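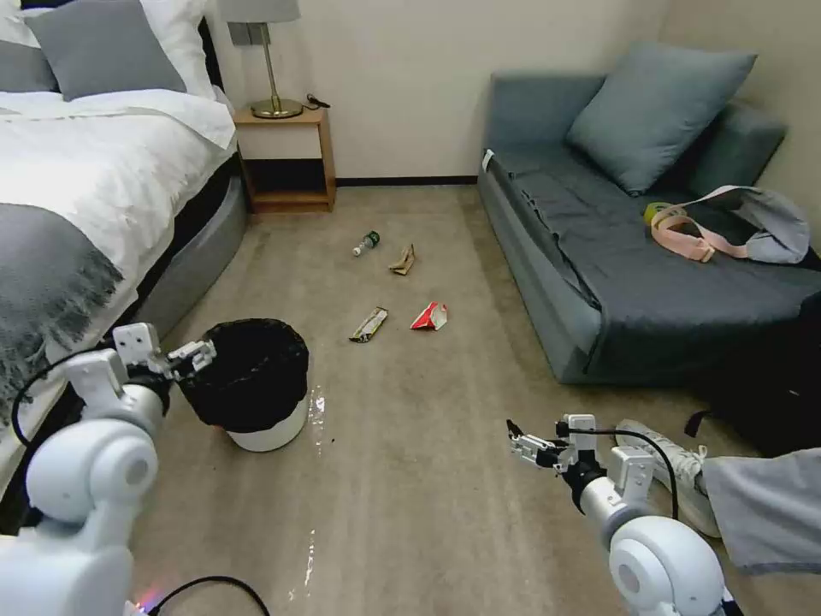

Photo supplied by Fuentealba

The left wrist is the one that goes. Always the left, says Milagros Bravo, who is flat on the carpet beside the bed with a torch in her teeth and can't say much more than that for a minute.

The torch comes out. "It does the bin," she says. "Right arm picks, left arm minds the bin. So the left one sits up there holding its own weight half the day. You'd get a sore wrist too."

The machine is a Nisden, two white arms on a rolling base, and it tidies bedrooms. That's the job. Bottles, wrappers, whatever a guest has dropped between the bed and the sofa. It belongs to Fuentealba, a serviced apartment outfit in Brurov with more rooms than cleaners, and it has 1275 hours on the clock. The first big service was due at 1000. It got done late. Bravo would like that noted.

Set-up first, because that's the part people get wrong.

Every shift starts with a dressed room. Bed made, duvet and throw on, lamp on the nightstand, and then rubbish on the floor. On the morning I visit it's a small bottle with a green cap, a crumpled brown wrapper, a flat snack packet in yellow, and a red and white one scrunched up nearer the sofa. Four bits. The bin is white with a black liner and it goes down by the bed, within easy reach of the left gripper.

The liner matters more than you'd think. Folded well over the rim, all the way round. A loose liner catches on the metal fingers, the arm lifts, the bin comes with it. Bravo has seen a full one carried halfway to the door.

Then the stuff that isn't rubbish. There's a sneaker near the sofa, a light grey garment beside it, a bag on the seat with a pink strap. All staying where they are. The robot has to leave them be, and if it so much as leans toward the shoe the shift doesn't start and somebody gets a phone call. Usually Benjamín Echeverría, who looks after the software side from an office across the river and has learned to answer on the second ring.

"A wrapper is hard," he tells me later. "A shoe is easy. A flat wrapper on beige carpet, under a bad light, looks like carpet with a picture on it." He'd rather talk about wrappers than anything else, I think.

So, the wrist. Bravo kills the power at the base, waits for the glow down there to go out, and holds the arm while the brakes let go. Two hands, elbow tucked in. The arms are heavier than they look and the first time she did it alone she wore a bruise for a week. Cover off. Four screws, same driver for all of them, she keeps it on a string round her neck.

Inside there's carpet fluff. Of course there is. It comes up off the floor every time the fingers brush the pile and it works its way in past the seal, a bit at a time, until the joint starts to drag. The motor pushes harder, runs warmer, and the arm begins to arrive a few millimetres short of where it thinks it is. You don't hear it. You just see a gripper closing on air next to a bottle.

Tweezers, then a soft brush, then a smear of grease no bigger than a pea. The old grease comes off on a rag and she sniffs it, which I decide not to ask about.

New seal goes in. Festesik, who build the Nisden, list the seal as an item to check at 1000 hours. Bravo swaps it. She buys them in a bag of 50 and is already well down the bag.

Next the cables, and here she gets a bit cross. Both arms have black cable running outside the housing, looping up and over and back down. It needs slack. Too little and it pulls at the plug when the shoulder swings out. Too much and it finds the bed, or a lamp, or a door handle. The loop should clear the mattress edge with the arm at full stretch, so she moves the arm by hand through the whole reach, slowly, watching the cable and not the arm. Then again. A strip of cloth tape marks the right length at the clamp. Somebody on nights keeps peeling the tape off and she'd like them to stop.

Finger pads get a wipe, fingers get checked for bend. Metal ones don't forgive much - a few knocks on a bed base and they stop meeting at the tip, and then thin things slide straight out. She closes each gripper on a strip of paper and tugs. Left holds. Right holds at the tip but slips lower down, so the right gets a small tweak with pliers wrapped in tape. Paper again. Holds.

Power on. Both arms go to home, a slow unfold that makes everyone in the room step back whether they need to or not.

Calibration is dull and takes longer than the repair. The gripper touches a set of marks on a board, the camera looks at the gripper touching them, and the numbers are supposed to agree. First run they dont. Bravo wiggles the wrist cover, finds one screw proud, swears in a friendly way, does it up. Second run is fine. She phones Echeverría, reads the result out, he reads it back. Could be emailed. They've always done it on the phone.

After that it's practice picks. The house rule at Fuentealba is 100 clean ones after any work on a wrist before the machine is let back near guests, and they don't get rushed, even with check-in coming up and the front desk ringing. Same wrappers, same bottle, thrown down again and again by whoever's free. It's me for a while. You start aiming for awkward spots, hard up agianst the sofa, under the edge of the bed. The flat yellow one is a pig wherever it lands.

Bravo writes it all up in a paper logbook that lives in the linen cupboard. Date, hours, which arm, what came out of it. I flick back through. Left wrist, fluff. Left wrist, fluff. Left wrist, hair tie. In October, right shoulder, just the once, with the word "finally" next to it.

She's already thinking about swapping the arms' jobs over. Let the right one mind the bin for a few months and even things up. Echeverría says it's a couple of days' work at his end and he'll get to it after the wrappers.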